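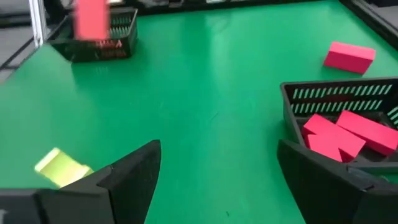 Black slotted basket on the green top, with pinkish-red blocks inside.

Judden Slotted Sorting Basket, black

Item no. 965

A small open basket for block sets, counters and other loose table materials. Black plastic, rounded rim, narrow slanted openings in two rows so you can see at a glance whether there is anything inside. It sits flat and has no lid.

We sell it mostly to classrooms and therapy rooms that sort by color. The red and pink blocks show up well against the dark bottom, and the yellow-green ones are easy to tell apart from them even in poor light. On a bright table the basket itself is hard to miss, so children put things back in it without much prompting.

Sold in packs of 4. Single baskets can be ordered as spares under item no. 538. Blocks and table are not included.

Fit
Holds one color of the Edum set with room to spare. The bridge-shaped blocks from the same set also go in but they don't stack well, and most customers give them a separate basket. Two baskets stand side by side in a Moldovan tray. The older Moldovan tray with the raised divider is too narrow.

Cleaning
Warm water and dish soap. Use a soft brush for the slots – crumbs and modeling clay get caught there. Do not put the basket in the dishwasher, as the rim can warp. Felt pen comes off with rubbing alcohol if you get to it the same day.

Ordering
Packs ship flat-nested in one carton. We had roughly 2000 baskets come in with the December delivery, and all orders are going out from that stock. Colors cannot be mixed within a pack. For school purchase orders write to Deepika Nadar in the sales office. Questions about spare parts and older trays go to Ikechukwu Yusuf.

Returns are accepted on unopened packs. If a basket arrives cracked, keep the carton until we have answered you.

Related items
Judden Slotted Sorting Basket, white
Edum Block Set, mixed colors
Edum Bridge Blocks, refill bag
Moldovan Tray, wide
Fistel Table Top, green
Fistel Edge Rail, dark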